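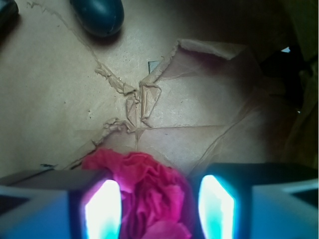

Crumpled pink material held between the gripper's lit fingers, over torn tan paper. View from the wrist.

Pay the people who do the showing

By Severyn Kushnir

Most of what gets written about teaching robots by hand is about the robots. I'd like to write about the other end of the cable. I spent a winter and part of a spring running demonstrations for Naluvo, in a rented unit on the edge of Villwood, and I think the job is badly understood by the people who buy its results.

The work is simple to describe. You hold a pair of controls, you watch a screen, and you make the arm do a household or packing task from start to finish. Then you reset the table and do it again. Our target was 80 usable runs a shift. A run was thrown out if you dropped the object, hit the table, or paused too long. The pause rule was the one I came to dislike.

Soft things are where it goes wrong. A block is the same block every time. Tissue and wrapping paper have a new shape every time you touch them. You can't decide on a grip in advance. You look, you try a corner, it slides, you try a fold farther in. A person with their own two hands does all of this without noticing. Through a gripper, with no feeling in the fingertips, you notice every bit of it, and you need a second or two to look.

Under our rules that second or two could cost you the run. So people learned to grab early and grab big. They took the whole bunch of material in the middle and squeezed, which rarely fails and looks fine on a tally sheet. If you train a machine on 500 runs like that, it will grab early and grab big too, and somebody at the company will hold a meeting about why it tears the paper.

I raised this with the shift lead and she agreed with me. The rule had come from above her, though, and it stayed until October, months after I had left. A friend who stayed on told me they now keep the slow runs and the fumbled ones, marked as such. Good. They could have asked us in the first week.

The pay is the other half of it. We were paid by the accepted run, with a bonus at 420 for the week. Pay by the run and you get runs. The operator who stops to work out how a torn edge lifts without ripping farther is losing money while she does it, and she is the one whose work is worth having. At Sydorenko, where I did a short contract later, we were paid by the hour. I did fewer runs there and they were better. I went back over my own log for the whole contract, 358 runs, and there were very few I would be embarrassed to have copied.

I have heard the argument against this. Hourly pay costs more, some people will coast, and a large enough pile of demonstrations is supposed to smooth out the bad ones. I don't doubt some people coast. I worked next to one of them. But a bad habit shared by a whole room doesn't smooth out, because everyone in the room has it for the same reason.

Praliddale is opening a demonstration floor this year and has been advertising for operators, no experience needed, paid by the run. The ad calls it easy work. It is light work, and I would tell anyone to apply who needs the money. I would also tell them to ask what happens to a run when you stop and look at the thing in front of you before you pick it up.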